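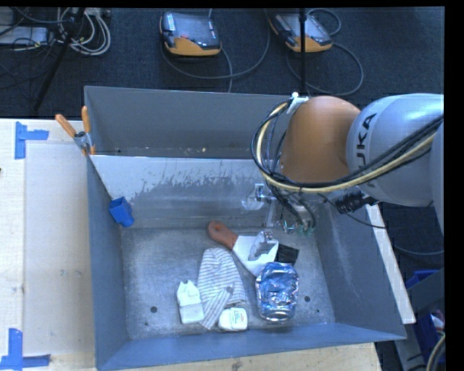
11/28/22

Long one today, writing this fast before I fall over. Suction-first rule is winning. Did not expect that. Elínborg bet on the old ranking (score every grasp point, take the best) and I sort of agreed with her in May, so we were both wrong.

Setup same as last week. Mixed items in the metal bin, arm takes one, set it aside, next. No resets between picks. 23 runs with the new rule and it cleared the bin in all but 6. Old ranking stalled on more than half of the same piles. Stalled meaning it keeps going back to the same bad spot – it has no memory of having failed there a second ago, poor thing.

Cloth is still the worst. Striped shirt thing folds over its neighbors and the depth map reads it as one big flat item. Foil second worst, depth goes to holes. The scraper was easy every time if it comes at the wide white end and not the handle.

Sugeng wants the failed-pick penalty to fade over time instead of staying put. Makes sense, the pile shifts after evrey grab. He'll put it in the Gultness branch tonight, I told him don't touch the Pirzada one, that's what the paper numbers come from.

Log is at 3626 attempts total. Need to relabel the double picks, I was sloppy with thsoe.

To do – email Remis re: spare cups. Eat something. Call mom back!!

Search this journal Go

Last updated 11 hours ago
Contact | © All entries mine, please ask before copying | Back to top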